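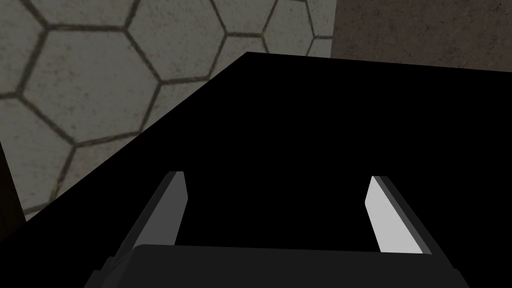

Bautista Fuentealba wrote to me that the arm is the cheap part, and the money goes out later for fingers, cables and floor space. I think he is right, and I wish I had read it before my first order.

Here are my tips for planning a small gripper arm in a home workshop.

Measure first. Write down the widest and the heaviest thing you want to lift. A parallel gripper can open only so far, and a big box with smooth sides may need suction instead.

Try in simulation before you pay. I spent 9 evenings with a rendered floor and a dark block, and I changed my mind two times about the finger shape. It cost me only electricity.

Make the budget in two columns. My arm from Arancibia was 3467 euros. In the second column I had put 100 for spare fingers and pads, and in the end it was almost 470, with the longer cable and a mounting plate.

Ask the seller about spare parts in writing. Skulurside answered me the same day, Zalska after a month — you can guess where I buy now.

Look at your floor. Tiles have joints, and a stand on small feet can rock on them. Put a stiff board under it and check with a spirit level.

Keep a little money back until August or so. After half a year of use you will know better which tool you are missing.

Ludger Sperling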